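第三章 入住登记与公寓设备设置

3.1 开始之前

本章适用于 Wolline 公寓的新住户，内容包括门禁激活、暖气温控器设置、电表登记和储物间分配。A 型（一室一厅）与 B 型（两室一厅带书房）的步骤相同，有差别的地方会单独注明。

请准备好以下物品：
租赁合同原件
物业前台发放的住户信封（内有门禁卡 2 张、信箱钥匙 1 把、初始密码单）
可以接收短信的手机

注意：初始密码单只打印一次。遗失后须到前台重新办理，工本费 4 元。

3.2 激活门禁卡

1. 到本栋一层大厅，找到信箱墙右侧的 Romaniuk 读卡器。
2. 将第一张卡贴在读卡区，等待绿灯闪烁。
3. 输入密码单上的六位初始密码，按“确认”。
4. 按提示输入新密码两遍。新密码不能与房号相同。
5. 绿灯常亮后取下卡片。
6. 用第二张卡重复第 2、3、5 步，不需要再设新密码。

如果红灯连续闪烁，说明密码输入有误。连续输错三次后，读卡器会锁定 300 秒，锁定期间其他住户的卡仍可正常开门。

说明：门禁卡同时用于地下车库侧门和 Gretel 庭院的后门。庭院后门夜间 22:00 至次日 6:00 关闭，此时段请走正门。

3.3 设置暖气温控器

每套公寓装有一台 Pistier 温控器，位于玄关与客厅之间的墙面上。B 型公寓的书房另有一台副机，出厂时已与主机配对。

1. 打开配电箱，确认标有“暖气”的开关处于接通位置。
2. 长按温控器右侧按钮，直到屏幕亮起。
3. 选择语言，设置当前时间。
4. 进入“房型”菜单，选择 A 或 B。选错房型会使书房副机不受控制。
5. 设定日间温度和夜间温度。
6. 按“保存”，屏幕返回主界面。

小心：温控器下方的出风缝不得用胶带、画框或家具遮挡。

集中供暖每年 3 月停止。停暖后温控器仍会显示室温，但调高温度不会启动暖气，这属于正常情况。

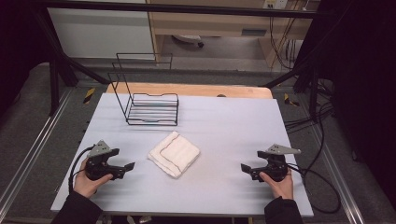

白色毛巾与黑色金属丝架

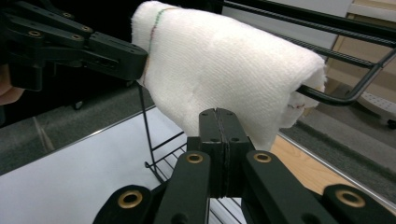
3.4 登记电表和水表

1. 电表位于各层楼道的表箱内，表位编号与房号一致。水表在厨房水槽下方的柜内。
2. 抄录两块表的当前读数，填入住户信封中的登记表。电表读数只填整数位，水表读数填到小数点后一位。
3. 在登记表下方签名，注明抄表日期。
4. 入住当天将登记表投入前台旁的表格箱。

逾期未交登记表的，按上一任住户的退房读数起算。对起算读数有异议，请在收到首期账单前向前台书面提出。

注意：水表旁的红色阀门为总阀。长期外出前请将其关闭，回来后缓慢开启，先打开一个水龙头排气。

3.5 储物间

储物间在地下一层，每户一间，编号见密码单背面。

1. 用门禁卡打开地下一层通道门。
2. 找到对应编号的隔间，自备挂锁。
3. 物品码放高度应低于喷淋头下方的黄线。

单个层架承重上限为 125 公斤。禁止存放燃油、油漆、气罐和电动车电池。隔间内没有插座，通道照明为感应式，无人走动时会自动熄灭。

3.6 押金与配件

门禁卡、信箱钥匙和温控器的押金合计 1,000 元，已包含在合同押金内，不另收取。退房时物品齐全且能正常使用的，随合同押金一并退还。

加办门禁卡请填写“增卡申请”，每户总数不超过四张。新卡领取后仍需按 3.2 节第 6 步激活。

配件损坏请先报修，不要自行拆卸。温控器外壳上的封签破损后，厂家不再保修。

本章内容更新于 2018 年 5 月 11 日，此前发放的纸质版第三章作废。车位申请和访客停车的办法见第四章。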